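Questions I get asked about teaching robots by hand

I've been recording demonstrations with hand-held grippers for 11 months now, mostly household jobs, and the same questions keep landing in my inbox. I've put my answers in one spot. They come from my own sessions, so if your lab does it differently, fair enough!

Do I need a robot in the room?

Nope. That's the bit I like best. You hold a gripper in each hand, do the job yourself, and the recording gets used for training later on. I do have an arm I can drive by remote (we call it Flulik), but for anything soft or fiddly I'm much quicker with the grippers in my own hands.

What's the hardest thing you've tried to show?

Plastic bags, hands down. A cup stays the shape of a cup. A bag folds over on itself, clings to whatever's next to it and never hangs the same way twice. It's also see-through, so the edge you want can be really hard to pick out from the layer behind it – and if I struggle with that on playback, I figure the robot's going to struggle too. 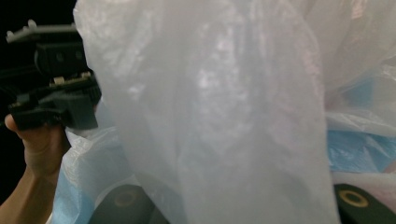

Gripper camera view, up close with the thin white film.

So how do you grab one?

Go for an edge, and go slowly. My first lot of demos had me pinching at the middle of the bag and hoping for the best, and I binned nearly all of them. These days I come in from the side, close the jaws, wait a beat and only then pull. If I miss, I back right off before I try again. I keep some of those second tries in the set, too, so there's something in there besides perfect runs.

How many demos does one task need?

I plan on 100 for something simple with rigid objects and 300 for anything with bags or cloth. Please don't treat those as magic numbers. I'd take a smaller batch with plenty of variety over a huge one where the bin never moves. Shift it to the other side of the table, turn it a bit, start with your hands somewhere else.

Can I use one hand and save myself the trouble?

For picking up a block, sure. For a bin with a liner in it, I wouldn't. One gripper can steady the side while the other does the pulling and tucking, and it's a real pain to get a bag over a rim without that. It does feel like patting your head and rubbing your tummy for the first while. You get used to it.

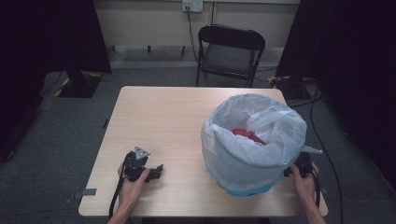

A gripper in each hand, with the lined bin on the table.

What about the cables?

Do a slow practice run before you record and see where they pull. I let mine hang down off my wrists and leave plenty of slack on the floor. If you have to fight a cable partway through, stop and start over, or you'll be teaching that little tug along with everything else.

My arms are killing me. Is that normal?

Oh yes. I stop after 2 hours, even when it's going well. My late demos used to be noticeably sloppier than my early ones, and I ended up redoing them anyway (ask me how I know).

Can I send you my recordings to look over?

I'm happy to look at a few short clips through the Tirna project page. Tell me what the task was, which hand did what and where you think it went wrong. I'm slower to answer in December.

Contact: Tirna project page | © Castellanos Workshop, Basen | Back to top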